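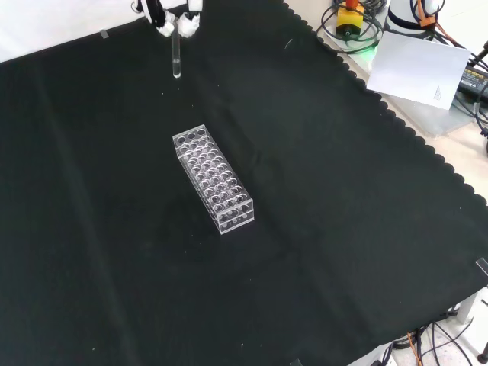 Fergus Pollock wished it minuted, before anything else was minuted, that the hedge along Plungate Lane is now taller than the bus, and that he has stood next to both.

The chair thanked him and opened the meeting at 7:40.

Present: Corinne Dvorak (chair), Selim Yaman, Dexter Kapoor (minutes), Fergus Pollock, eleven residents, one dog.
Apologies: Oldřich Oravec, who sent a two-page letter instead.

1. Minutes of the August meeting
Approved after one correction. Mr. Pollock did not "storm out." He left at a normal speed.

2. The hedge
The Potham side says the hedge belongs to the Benavides side. The Benavides side says the opposite and has a map. Selim had looked at the map and reported that the hedge is the line on it, which both sides took as good news.
Trimming quote received: $900 for one cut, both faces and the top. Top only is $300. There was a discussion of what a hedge with only its top cut would look like. Several people drew it with their hands.
Mr. Oravec's letter was read aloud by the chair as far as the bottom of page one. He is in favor of the hedge, and of birds, and against the leaf blower at number 8, which is not on the agenda.
Agreed: full cut, cost split evenly between the two sides, after the nesting season. Carried, 9 to 3. Mr. Pollock asked that his vote be recorded as "yes, finally."
Action: Selim to book the cut and to get the date in writing this time.

3. Parking by the mailboxes
The 40 flyers printed in spring have been found. They were in the chair's trunk. They give the old rule, so they are no use, but the paper is good and the backs are blank.
A resident asked what the new rule is. The chair said it was the same as the old rule except on Thursday. This will be written up properly.
Action: Corinne.

4. Street name sign
The county has replaced the sign that said Plungat Lane with one that says Plungate Lame. Dexter has called. He was on hold long enough to make and eat lunch, and was then told that the sign matches the work order. He has asked to see the work order.
Action: Dexter to keep calling.

5. Any other business
The leaf blower was raised. The owner of the leaf blower was present and raised it back. Moved to next month.
Page two of Mr. Oravec's letter was also moved to next month.

Closed at 9:05. Chairs stacked by those who were still there.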